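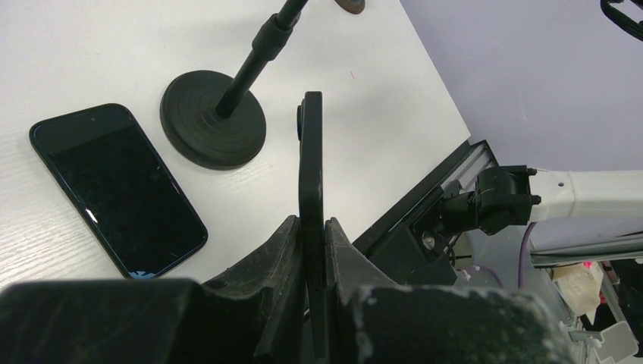 Phone and stand on the desk, May.

The stand is a Lidholm desk model with a round weighted base and a telescoping pole. I bought it for the microphone and ended up using it for the phone as well, with a screw-on cradle in place of the mic clip. This post covers the second use. Most of the questions I got after the microphone post were about that, and Adi Menon has asked me twice.

First, the base. It is a disc with concentric raised rings on top. The rings collect dust and need a brush, since a cloth only skims the high points. The mass is fine for a microphone on a short pole. With a phone at full extension the center of gravity moves up and forward, and the stand will tip if the cradle leans past the rim of the base. I keep the upper tube no more than 40 mm out of the collar for this reason. At that height the phone can be tapped without the whole thing rocking.

The collar is the weak part. It is a friction lock with a plastic sleeve inside, and the sleeve polishes itself smooth over time. When mine started to creep I took the tube out, wiped it with isopropyl alcohol, and scuffed the mating surface lightly with 300 grit paper. It has held position for two months. Paavo Karppinen wraps one turn of PTFE tape around the inner tube instead. I tried that and found the motion too sticky for small adjustments, but his stand is older and the clearance may be different.

Tilt matters more than height. I measured the cradle with a cheap digital angle gauge and settled on 57 degrees from the desktop. Any steeper and the ceiling light lands in the middle of the screen. Any flatter and I have to lean in to read it.
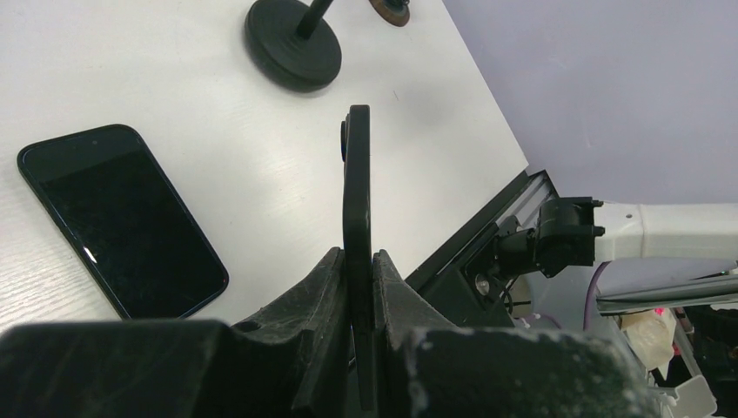 The desk surface has its own effect on all this. A white top with a light grain is pleasant to work at, but it bounces a lot of light upward, and a glossy phone screen picks up every bit of it. I moved the lamp to the far side and the glare dropped enough that I could lower the screen brightness during the day. A matte screen protector would do the same job. I had one from Brolari and removed it after a week – it made small text look grainy.

When the phone is not in the cradle it lies face up next to the stand. Nabila Sinaga commented last time that face down would protect the glass. It would, but the camera bump then sits on the desk and takes the wear, and a white surface shows every mark from it. I have a few scuffs already and would like to keep it at that.

Cable routing is unresolved. A charging cable clipped to the pole pulls the cradle to one side, and the collar rotates with it after a few hours. A thinner cable helped a little. A right-angle plug helped more, although it fouls the lower lip of the cradle, so I filed a notch in the lip 6 mm wide. If I were buying again I would look for a cradle with an open bottom. Zenlow lists one, but the thread is 1/4 inch and the Lidholm pole takes 3/8, so an adapter is needed and that adds another joint to work loose.

Next job is the thread adapter. I have a brass one on order and will add the measurements to this post once it has been on the pole for a couple of weeks.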